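Soltent: block and tray demonstrations

Soltent is a set of teleoperated examples for training arm policies on one small job: handling white blocks over a shallow tray. We started it in April to see how far a modest amount of careful data would get us, and we've had a lovely time with it!

What's inside

161 episodes, split into 82 with the tray on the right of the table and the rest with it moved elsewhere. Each episode has a wrist view, a fixed view, joint states and gripper opening, all on one clock.

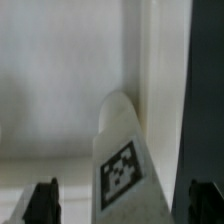 Wrist frames are the part we'd most like people to try. They're close in and often soft, and a policy has to cope with that. The block carries a square black-and-white marker, and with a dark finger on either side and clear space between, you can work on alignment before contact. Marker poses are stored separately, so leave them out if you want to learn from pixels alone (please do, and tell us how it goes).

Known gaps: 22 episodes have no marker poses. They're listed in missing_poses.txt.

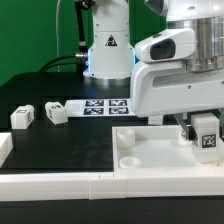
Mimatton Manipulation Group, Data Team

The fixed view takes in the arm, the tray and the flat sheet with its four markers. Spare blocks may be lying on the table too, turned different ways, so don't assume the only block in view is the one being held.

Loading

Use the Skisumex reader, version 2 or later. Older versions swap the two camera streams.

Contacts

Aroha Donnelly (recording, splits)
Keith Henare (reader, baseline policy Lu)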